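Kabel, Steckerleisten und Adapter sortieren: eine Anleitung für einen Nachmittag

Von der Redaktion Nollgate
Freitag, 20. Mai 2022

Im Haushalt sammeln sich Verlängerungen, Ladekabel und Reiseadapter schneller an, als sie kaputtgehen. Irgendwann liegen sie in drei Schubladen und einem Karton, und beim nächsten Bedarf wird neu gekauft. Wer einmal alles durchgeht und danach zwei feste Plätze an der Wand hat, kommt mit deutlich weniger aus.

Für einen durchschnittlichen Bestand sollte man gut 60 Minuten einplanen, dazu noch einmal 20 Minuten für die Montage von Korb und Ablage.

Was man braucht

Eine große freie Tischfläche, möglichst glatt und abwischbar
Einen Drahtkorb und eine flache Kunststoffablage
Kabelbinder, dazu wiederverwendbare Klettbänder
Einen Seitenschneider
Ein trockenes Tuch
Etiketten und einen wasserfesten Stift

Schritt 1: Alles auf eine Fläche

Zuerst kommt der gesamte Bestand auf den Tisch, auch das, was gerade hinter dem Sofa steckt und nur selten benutzt wird. Geräte vorher ausschalten und den Stecker aus der Wand ziehen. Eine dunkle Unterlage ist praktisch, weil sich weiße Kabel darauf gut abheben und kleine Adapter nicht übersehen werden.

Die langen Teile legt man in die Mitte, die kleinen links und rechts daneben. Nichts stapeln. Wenn der Platz nicht reicht, lieber in zwei Durchgängen arbeiten.

Schritt 2: Nach Art trennen

Sinnvoll sind vier Gruppen: Steckerleisten, einzelne Verlängerungen, Adapter, Ladekabel. Eine Leiste mit fest angeschlossenem Kabel bleibt natürlich ein Teil, auch wenn ihr Kabel mehr Platz braucht als sie selbst. Adapter ohne erkennbaren Zweck kommen vorerst zur Seite. Oft klärt sich am Ende, zu welchem Gerät sie gehören.

Farbige Leisten haben hier einen Vorteil. Sind die Steckplätze verschieden gefärbt, kann man sich merken, dass der Router immer auf Rosa sitzt und die Lampe auf Gelb, und braucht keine Etiketten an den Steckern. 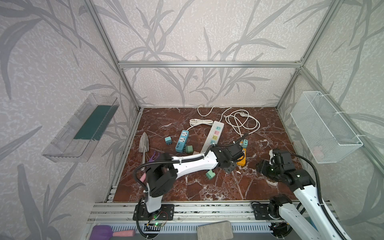

Weiße Leiste mit farbigen Steckplätzen auf der Marmorfläche

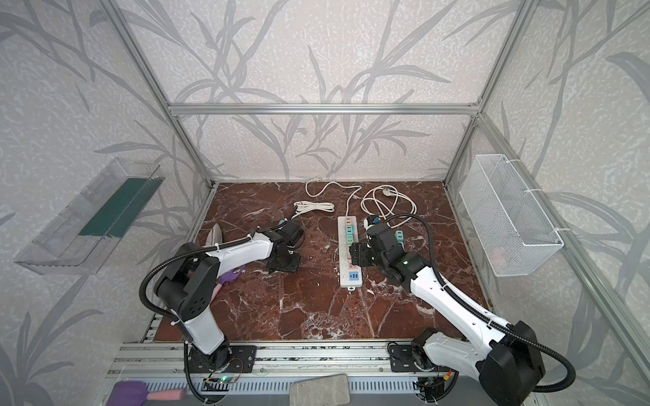
Schritt 3: Prüfen

Jedes Kabel läuft einmal der Länge nach durch die Hand. Auf Knicke, Risse, blanke Stellen und braune Verfärbungen am Stecker achten. Auch ein Gehäuse, das beim leichten Schütteln klappert, ist ein Grund zum Aussortieren. Geflickt wird nichts, Isolierband gehört nicht auf eine Netzleitung.

Auf der Rückseite der Leiste steht die zulässige Gesamtleistung. Wer die Zahl nicht mehr lesen kann, sollte die Leiste nur noch für Kleinverbraucher nehmen oder gleich abgeben. Heizlüfter, Wasserkocher und Waschmaschine gehören direkt an die Wandsteckdose. Leisten werden auch nicht hintereinandergesteckt.

Bei Reiseadaptern muss man zusätzlich wissen, dass sie in der Regel nur die Steckerform anpassen und nicht die Spannung. Ein Föhn aus einem Land mit anderer Netzspannung läuft damit also nicht ohne Weiteres. Bei Ladegeräten steht der Eingangsbereich auf dem Netzteil.

Schritt 4: Wickeln

Kabel in lockeren Schlaufen aufnehmen, etwa so groß wie eine Handfläche, bei dicken Leitungen größer. Das Kabel dreht sich dabei von selbst ein wenig mit — dieser Drehung folgt man, dann liegt die Schlaufe flach. Um Hand und Ellbogen wickeln geht zwar schneller, führt aber auf Dauer zu Verdrehungen.

Das Ende mit dem Stecker bleibt ungefähr eine Handbreit frei. In der Mitte kommt ein Klettband darum, nicht zu fest. Kabelbinder aus Kunststoff sind für die Kabel selbst weniger geeignet, man schneidet sie beim nächsten Gebrauch ohnehin wieder auf und trifft dabei leicht die Isolierung.

Bei Leisten das Kabel getrennt bündeln und neben das Gehäuse legen. Um die Leiste gewickelt, wird es am Austritt stark geknickt, und dort gehen die meisten kaputt.

Schritt 5: Plätze an der Wand

Ein leichter Drahtkorb hält mit zwei Kabelbindern an den oberen Ecken, sofern es an der Wand eine Strebe oder zwei Haken gibt. Überstehende Enden bündig abschneiden, sie kratzen sonst. In den Korb kommen Ladekabel und kurze Verlängerungen, also alles, was man häufiger greift.

Für Adapter eignet sich eine flache, durchsichtige Ablage besser. Durch ein grobes Drahtgitter rutschen kleine Teile leicht hindurch. Wir haben die Ablage Plesto und den Korb Doltell verwendet, einfache Modelle anderer Hersteller tun es auch. Beide auf gleicher Höhe anbringen, gut im Sitzen erreichbar.

Schwere Leisten bleiben unten, in einer Schublade oder Kiste. Im Korb ziehen sie an der Befestigung.

Schritt 6: Beschriften und abgeben

Auf das Etikett gehören Länge und Gerät, mehr nicht. Aussortierte Kabel und Leisten sind Elektroschrott und kommen zum Wertstoffhof oder in die Sammelbox im Handel. In den Hausmüll dürfen sie nicht. Funktionierende Doppelte kann man verschenken.

Den Bestand einmal im Jahr durchsehen, bei uns ist das im Februar. Der zweite Durchgang dauert meist nur noch halb so lange.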